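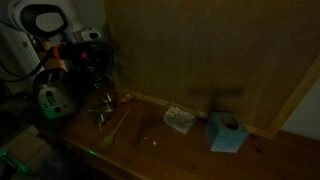
Stellan Vik
Writer and occasional walker

Home | Posts | Places | Contact

March

The temple at Dirurlow

I spent most of last week reading up on the old temple at Dirurlow, mainly to settle an argument with my brother. He thought the columns were original. Most of them are copies.

The first building went up on the hill above Storine and was finished under a local ruler whose name is lost. It had 28 columns along the outside and one large room for the statue of the river goddess. The statue was limestone with a painted face. An early traveler wrote that her hands were open and that people left barley cakes at her feet.

A fire took the roof 300 years later. The town rebuilt it with a lower ceiling, and the statue was moved to the porch – a strange choice, given the winters there. By the year 830 the porch had fallen in and farmers were using the stone for walls. You can still find carved blocks in the sheep pens on the Strand road.

What stands today is mostly a reconstruction. Seven columns are old and the rest were cast to match. The old ones are darker and have a slight bulge in the middle.

The path up from Storine takes 40 minutes and the last part is steep. The small museum at the bottom has one of the goddess's hands and closes at 4 p.m.

Filed under: Ancient Places, Myths and Gods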